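Features | Workshops | People | Back Issues | Subscribe

The Ring That Wouldn't Let Go

A small fault at a small bench in Dokesdale taught two engineers a good deal about what it means to hand something over

There is a kettle at the Harska workshop in Dokesdale that takes so long to boil that people have been known to settle whole arguments while waiting for it, and it was in front of this kettle, one afternoon in September, that Ghazal Amini first told me about the pull. She called it that, the pull, the way you might speak of an uncle who turns up at weddings. I had come to write something cheerful about robots and small objects. I stayed for three visits and came away with this instead.

Harska builds two-armed robots for light handling jobs, the fiddly kind that people do sitting down: sorting, threading, hanging things on hooks. The project on the bench this fall is called Derese, and its main exercise sounds like nothing at all. One arm picks up a metal key ring, the other arm takes it, and the first arm lets go. You and I do it every time we pass somebody the car keys (and we drop them, too, more often than we'd admit).

The trouble came at 20 minutes past four on an otherwise good day. The team had logged 334 handovers since morning and were feeling rather pleased with themselves. Then the upper arm passed a ring to the lower one, the lower one closed, and the upper one did not open. Its software had been told that the ring was safely transferred and had moved on to the next step, which was to rise. So it rose. The lower arm, holding just as firmly, was told its load had suddenly grown, and did what it had been taught to do with a heavy load, and pulled harder.

"It made a noise like a drawer with something stuck in it," Amini told me. The ring stretched open, slipped, and flew. It struck the wall a little above head height, on the side of the room where a colleague had been sitting until just before, and by the time anyone reached the stop button the arms had already finished their quarrel by themselves.

I should say that the parts involved don't look as though they could frighten anybody. The fingers are yellow and tapered, open like a garden trellis, with black pads along their outer edges, and when two pairs of them come together tip to tip over the flowered tablecloth there is something almost polite about it. A ring stands up on its edge in the gap between them, and for that moment both arms have hold of it. 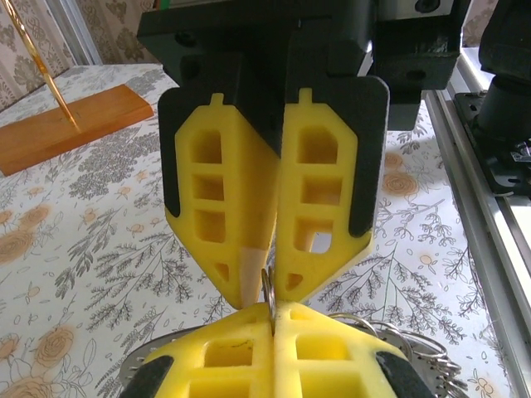 Mahnaz Naseri thinks that moment is exactly where everyone went wrong, herself included. Her view, which she gave me at some length and with a good deal of waving, is that the team had spent months on the grasp and the release and had treated the bit in between as a gap to be hurried through. Two machines holding one thing are joined together, she said, and ought to be thought of as one machine until one of them lets go. She'd like that painted on the wall, next to the dent.

Finding the cause took them the better part of a week. They went back through 728 recorded handovers, old ones and new, and what they found was embarrassing in the way these things usually are. The command to open had been sent. The reply that came back meant "I have received your message," and the program had been reading it as "I have opened my fingers." On every earlier run the fingers had in fact opened, so the mistake had been sitting there quite comfortably, doing no harm. On the bad run a loose connector swallowed the motion, the reply came back anyway, and off went the arm.

Amini had written that line of code herself and was very straightforward about it. She showed it to me on her laptop, a short, plain-looking thing, and then showed me what has replaced it, a good deal longer. The arm now checks where its fingers are before it moves away. While both arms have hold of an object, the force either of them may use is kept low, low enough that I was able to hold a ring against it with my own thumb. And if the two disagree, both stop and wait for a person.

They moved the chairs as well. There is now a clear screen on the wall side, and safety glasses hang from a nail by the door, which I was handed on my second visit before I had my coat off.

The stopping and waiting has made the work slower, and there was some grumbling over that. A customer in Prakthorpe, who had been hoping for a quick demonstration, got a slow one, with 3 halts in it, and sat through all of them with her arms folded. Amini was mortified. The customer asked afterward whether the halts could be kept in the version she was buying.

On my last visit the kettle was on again and the arms were running, pausing every so often with that new little hesitation at the handover. Naseri had a bent ring on a string around her neck. She let me hold it while the tea brewed, and then she wanted it back.

Reader comments

Pat in the valley: I ran a packing line for years and we had the same mix-up with a gate. The light said "closed" when all it knew was that somebody had pressed Close. Very glad the chair was empty!

ringbinder: Would have liked more on the connector. Was it ever replaced or just pushed back in?

Old Lathe Hand: Glasses by the door, good. Glasses on the nose, better.

More from Features

The Clockmaker's Second Bench
A Week Among the Ferry Mechanics
Why the Bakery Kept Its Old Oven
Letters: Your Stubborn Machines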